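Teaching the arm to push blocks by remote

I drive ours with the handset, on the slowest setting, and I talk to myself the whole time (sorry, Niall!). Pick one push before you touch anything, say the green star away from the red one, and bring the finger down well clear of both.

Press record, wait 5 seconds, then go in one smooth stroke. 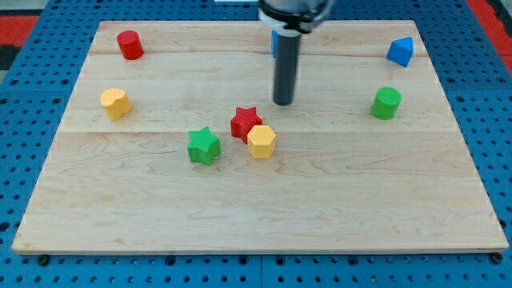 If you wobble, bin it and start again – I binned loads on Monday. Lift straight up before you stop recording, then shuffle the blocks by hand for the next go.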